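About the Household Tasks Group

The Household Tasks Group at Anenside was formed to prepare service robots for ordinary domestic work. Its staff study how people wipe, fold, sort and put away, and turn that knowledge into motion programs for machines that share rooms with the people who live in them. The group is led by Esperanza Cuesta and works closely with the controls laboratory at Semach.

Much of what the group does today was shaped by a failure in its third year. During an evening run of the Dernberg arm, the wiping program lost its force reading while the arm was in contact with a small appliance housing. The controller treated the missing value as zero and pressed harder in search of contact. The housing cracked, the arm slid off the edge and struck the guard rail, and the emergency stop was pressed by Florencio Barroso, who was at the operator's desk. There were no injuries. The arm was withdrawn from use for 40 days.

The inquiry was chaired by Bernice Appiah and reviewed 446 logged runs. It found that the same sensor cable had dropped out briefly on earlier occasions and that the dropouts had been recorded as noise. It also found that the program had been written from assumed values, with no reference to how a person holds and steadies an object while cleaning it. The full findings were shared with all partner sites in January.

Three changes followed. A missing force reading now stops the arm at once. Every dropout is reported by name to the safety lead, Remo Zürcher, before the next run begins. Finally, each contact task is first performed and recorded by hand, in homes and other lived-in rooms, before any motion is programmed.
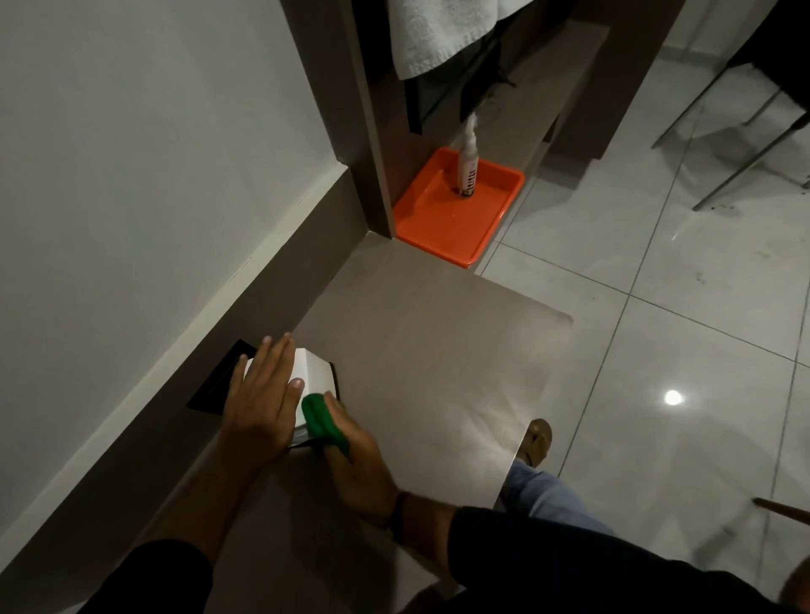
Wiping by hand: one hand steadies the object while the other works the cloth along its side.

The hand recordings have become the center of the group's work. A new task requires 200 of them before it may be proposed for the arm. Demonstrators are asked to work at their own pace and in their usual way, and the rooms are left as they are found. Ignacio Moya, who directs the recording program, reviews each session for the moments when the supporting hand takes hold, shifts or lets go, as these were the moments the earlier program had ignored. 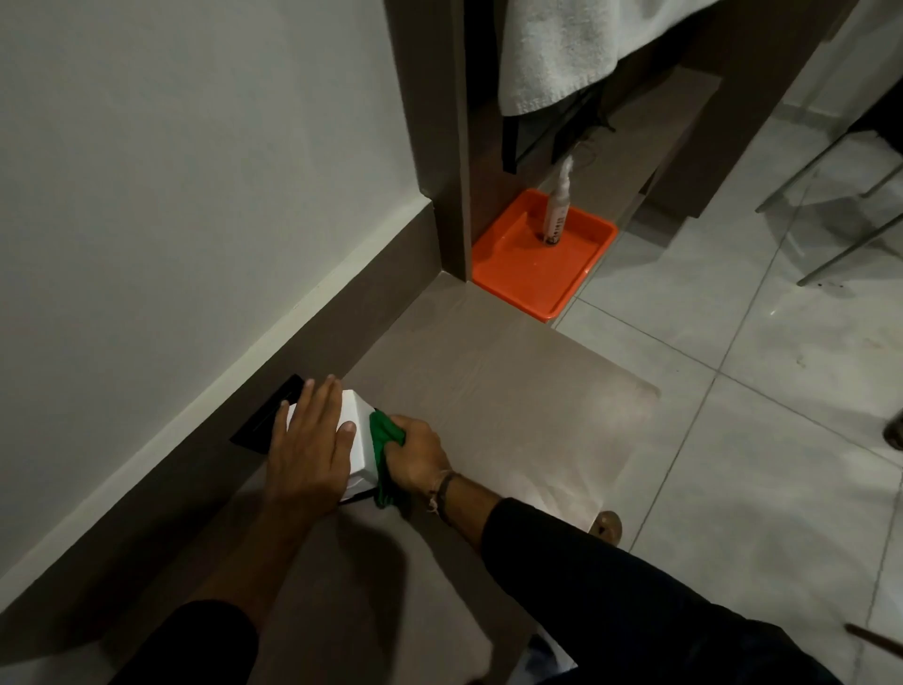
Force limits for each task are set after this review and are checked again whenever a cable, sensor or gripper pad is replaced. The Hoshino arm, which took over most of the contact work, has run under these limits from its first day of service. Its stop function has been triggered by lost readings on several occasions, and each report is kept in the group's open fault register.

Staff, students and visiting researchers may consult the register at the main office. Anyone working at Anenside may halt a run at any time without giving a reason, and new members practice doing so in their first week. Questions about the inquiry or the recording program should be addressed to the office of the safety lead.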